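Resetting the two-arm cell after the gripper swap

Most of November went to the Fullstead cell. We put new fingers on both grippers, and the old offsets were no good after that, so I rebuilt the setup in the simulator before touching the real arms. Ashok Kaushik had kept the old settings file, which saved me an evening.

The tool center point was the slow part. I had it wrong by 5 mm on the right arm, enough for the fingers to hit a plate rim instead of closing on it. I ran the plate approach again and again, changing one value each time and writing it down.

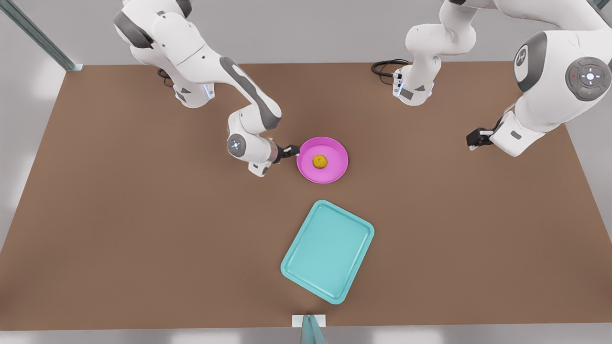

The left arm needed less. I gave it a higher park position so the two elbows stay out of each other's way, then cut the joint speed until I trusted it. The tray pose is still typed in by hand – I'd like to fix that before Rocío Ocampo takes over the cell.

On the real machine I go in this order: power off, check the finger screws, check the cable slack at both bases, power on, home the left arm, home the right. Then 77 slow cycles with a hand near the stop button. Two finger screws had backed out last time, both on the same gripper. I put thread locker on all of them and marked the heads with paint pen.

Next job is the table height, almost 2 mm off from the model.

Recent posts
Notes from the Evdale move
Backing up a controller before you need to
Replacing a wrist seal, part 2
Cable ties I regret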